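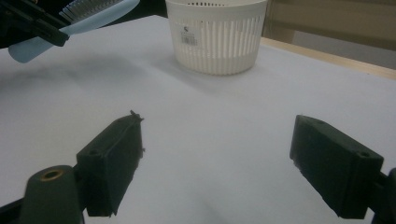

*The hand-held gripper over the work table, fingers open. Basket and brush at the far side.*

The usual way to teach a two-fingered gripper a household task is to drive a robot arm through it remotely, and the usual complaint is that this takes too long. Operators at Losora, a manipulation lab in Hamilton, Ontario, take the arm out of the process. A person holds the gripper directly, performs the task by hand, and a camera mounted on the tool records what the fingers meet. The policy is trained on that recording and later run on an arm fitted with the same fingers.

The idea is not new. What the lab has been working on since January is a narrower question: how much of the resulting error comes from the fingers themselves.

## Finger geometry

The fingers are plain rectangular blocks in a very dark green plastic. They stay in the camera's view at all times, so the policy learns their outline along with everything else. If a tip is chipped or carries a burr, the outline changes. A human operator ignores a burr. A network trained on clean tips may not.

To measure this, the group ran a brush-and-basket task under two conditions. The operator, or later the arm, picks up a brush, carries it across the table and releases it into a slotted plastic basket. In the first condition the fingers used in training and in testing were matched for wear. In the second, the policy was trained on one set and tested on another.

Each condition was tested over 70 trials. Matched fingers completed 89 per cent of them. The group has published the unmatched figure only as a range, on the grounds that it depends heavily on which pair is fitted, but every unmatched pair did worse than the matched one.

Most of the lost trials failed at the approach. The gripper closed early, with the brush handle still ahead of the tips. Releases over the basket were largely unaffected.

## Masking and its cost

The obvious fix is to mask the fingers out of the image before training. Losora tried this first, using a fixed mask drawn by hand, and dropped it. The mask hid the tips, and the tips are where contact happens. Grasps on the flat part of a brush handle survived the change; grasps on thinner objects did not.

The method now in use is called Pedumier. It leaves the fingers visible but varies their edges during training. Small irregularities are drawn onto the outline at random, with a different pattern for each demonstration and the same pattern held through all of its images. Holding the pattern steady matters. When it was changed from one image to the next, the network appeared to treat it as noise and learned nothing useful about worn tips.

Pedumier adds 12 per cent to training time. It needs no extra demonstrations, and it runs on recordings already made - an advantage for any lab with a large archive and fingers that have since been thrown out.

## Results on a second gripper

An independent check was carried out at Koltell, which builds small sorting cells for repair depots. Its engineers printed their own fingers from the Losora drawings and made no attempt to clean them up. They then ran the trained policy without further adjustment.

The early-closing fault was present in the baseline policy and much reduced in the Pedumier version. A second fault was not. On pale, low-contrast tables under dim light, both versions misjudged height above the surface and sometimes pressed the tips into it. Losora sees the same behaviour on its own white table and attributes it to the lack of visible texture between the fingers. Darker table coverings help, though that moves the problem out of the test and does nothing for a kitchen counter.

## What remains

The trials cover 7 objects, all rigid and all light enough to lift with a partial grip. Cloth has not been attempted. Nor has the group separated finger wear from finger colour, which would need fingers printed in several plastics and a good deal more table time.

A test protocol is being drafted with the Procházka workshop, a supplier of gripper hardware, so that tip condition can be reported alongside success rates. The current draft asks for one close photograph of each finger before a trial block and one after. Losora plans to release the augmentation code with the protocol, under the same licence as its gripper drawings.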